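Ticket: Episode audio cutting out before the minister interview
Product: Skudley podcast player
Opened by: Nneka Akande, Briggs politics podcast
Assigned to: Oluwaseun Shehu
Status: Fixed, watching

Nneka, 8.40am
Morning! Our new episode (the long one on devolution and council funding, which I'm really pleased with) stops dead at 11 minutes on the website player. The interview with the junior minister starts right after that, so listeners are missing the best bit. It plays fine in my phone app. We've had 2 emails from listeners already.

Oluwaseun, 9.05am
Thanks Nneka, great clear report. I get the same stop in two browsers. The file on the server is the full length, so the audio itself is safe. Could you tell me if you edited the chapter list after uploading?

Nneka, 9.12am
Yes! I added a chapter for the minister and pasted in his full title – it's a very long title. Would that do it?

Oluwaseun, 9.50am
It would, and what a lovely find. The chapter title runs to 672 characters because the whole press office biography came along with it. The web player gives up on anything that long. I've trimmed it to his name and job, and the episode now plays to the end for me.

Zainab Oyelaran, 10.15am
Joining from the newsletter side. Around 2,000 subscribers get the episode link at noon, so can I leave the send as it is?

Oluwaseun, 10.20am
Please do, the link hasn't changed. Anyone who opened the page earlier may need to reload it.

Nneka, 10.31am
Plays all the way through here, including the bit where he dodges the council tax question twice. Brilliant work, thank you!

Attached to ticket

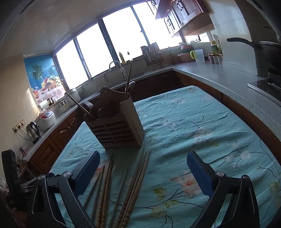 Follow-up jobs

1. Show a warning in the chapter editor when a title is too long (Oluwaseun).
2. Check the older election specials for the same fault – Binta has the list.
3. Add a line on pasting titles to the upload help page (Zainab).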